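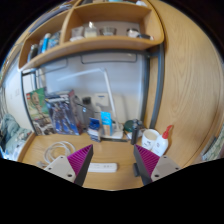

*La mesa, con la regleta blanca y la caja de LEGO al fondo.*

Llevo todo agosto de 2020 escuchando semba angoleño y ya no sé hablar de otra cosa. Empezó con un recopilatorio prestado, de esos con la carátula medio despegada, y a la tercera canción ya estaba de pie en la cocina marcando el ritmo con una cuchara (los vecinos, encantados, supongo). ¡Qué guitarras! Van ligeras, como saltando, y de pronto entra la dikanza, ese raspador largo que suena a arena y a prisa, y todo se coloca en su sitio.

Para quien no lo conozca: el semba viene de Luanda y alrededores, y muchos lo presentan como el abuelo de la kizomba. A mí esa etiqueta se me queda corta. La kizomba te mece, el semba te cuenta cosas: chismes del barrio, entierros, amores que salieron fatal, y casi siempre con una melodía que parece de fiesta. Hay letras en kimbundu que no entiendo y que me emocionan igual — ya me he apuntado una lista de palabras para ir buscándolas con calma.

El disco que más he puesto es *Dondo*, de un grupo pequeño que se llama Ratik. Dura 61 minutos y trae 13 temas, y el cuarto es una maravilla: arranca solo con voz y percusión, casi un rezo, y cuando crees que va a quedarse ahí entran dos guitarras contestándose la una a la otra. La primera vez lo repetí hasta que se me enfrió la cena. El séptimo me gusta menos, tiene un teclado muy brillante que se come el bajo, aunque en directo seguro que funciona.

Lo encontré en Gallardo, la tienda de segunda mano que hay debajo de los soportales, en un cajón donde también había fado, mucho bolero y un par de discos de villancicos. Me llevé tres. El de fado todavía no lo he abierto, pobre.

Ahora ando intentando sacar las guitarras de oído. Me sale el patrón lento, con el pulgar haciendo el bajo y los otros dedos a contratiempo, pero en cuanto subo la velocidad se me descuadra la mano y aquello parece una rumba con tropiezos. Si alguien tiene trucos, los comentarios están abiertos. Y si conocéis más grupos de semba con guitarras así de limpias, ¡mandadme nombres, por favor! En octubre quiero preparar una lista larga para el blog, ordenada por décadas, y de los años setenta me faltan muchísimas cosas.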